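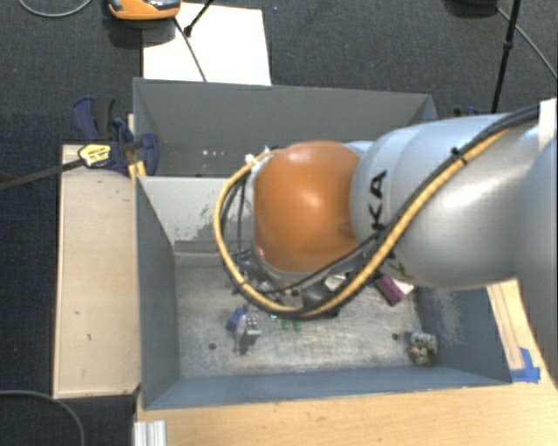
[sketham-sorters] Re: Deep bins or flat trays for mixed small stuff?

Hi all,

Oh, I have been waiting for somebody to bring this up! Original message first so it's all in one place, then my two cents (more like a dollar fifty).

> Hello list,
>
> I picked up another mixed lot from the Marsden clear-out, lot 1576, and it's the usual: little blocks, small boxes, plastic bits in every color, a few things I can't put a name to. Up to now I've tipped everything onto a bedsheet on the floor and sorted on my knees. My knees have had enough.
>
> I can get either flat trays with a one-inch lip or those gray bins with sloping sides. The bins are used and pretty scuffed inside. Two of them have holes in the floor. Is that going to drive me crazy? And do you sort by color or by kind first?
>
> Also, does anybody still want the purple boxes? I have a bunch.

Bins, bins, bins. Get the bins!

I did flat trays for two years and I liked them fine until the day I leaned on the edge of one. A one-inch lip keeps things in only as long as you never bump it, and I bump everything. With a bin you can be clumsy. You can stir the stuff around with your whole hand and it stays put. The sloping sides are the best part, because anything small that ends up against the wall slides back down to where you can get at it. In a straight-sided box those same pieces wedge themselves in the corner and you end up digging with a fingernail.

Scuffs don't matter one bit. If anything I like a worn metal floor better than a shiny new one. New metal glares under my lamp and I lose track of anything silver or white. Once it's gone dull and scratched, the colors really pop – green and purple especially, you can spot those from across the table. Blue against blue-gray walls is a little harder, so I pull the blue things toward the middle before I start.

Holes: depends what's in the lot. If your smallest piece is bigger than the hole, leave them alone, they're great for letting the grit out (I set mine over an old cookie sheet and you would not believe what collects on there). If you've got beads or tiny screws, put a piece of masking tape on the underside. Not the inside! I taped the inside of my first one and the edges curled up and grabbed everything that went by.

Now, the thing that changed it all for me was putting LESS in. I used to dump a whole lot in at once and paw through it like a raccoon. These days I put in one scoop, just enough that the pieces lie scattered with floor showing between them. You see every piece at once and you hardly ever pick up the same one twice. My last big lot was 612 pieces and I did it in three evenings with the radio on, one scoop at a time, and had a lovely time doing it. The lot before that was only 130 pieces, I dumped the whole thing in together, and it took me nearly as long.

Color or kind? Kind first, for me, and I know half of you will write in to disagree. Color is quicker at the start but then you've got a heap of green that has blocks and boxes and lids in it, and you have to do the whole thing over. The exception is pieces with more than one color on them. Those go in a bowl of their own and I do them last, when I've seen enough of the rest to know what they belong with.

A few other odds and ends:

Put something grippy under the bin. I use a square of shelf liner from the hardware store in Rusholm. Metal on a tabletop slides and it makes an awful noise.

Lamp off to the left if you're right-handed, so your own hand isn't throwing a shadow over what you're reaching for.

Boxy things go in on their widest side if you can manage it. Little boxes standing on end look like completely different objects from above and I've filed the same kind in two places more than once.

Keep a jar for mysteries. Mine is up to 7 things right now and two of them I've had since before the Clurnberg swap. One is a pale angled bit that I was SURE was half of a hinge. It isn't. If anybody wants to take a guess I'll bring it in March.

And yes please to the purple boxes, if they haven't gone. I have white lids in that size with nothing to go under them. Happy to trade for green, I have more small green pieces than any person needs, and I'll throw in a scoop of whatever else you're short on.

Let us know which way you go, and how lot 1576 turns out. Marsden lots always have one really good thing in them somewhere near the bottom, so don't quit early!

Happy sorting

--
sketham-sorters mailing list
To leave the list, send a message with "unsubscribe" in the subject line.
Please trim quoted text when you reply.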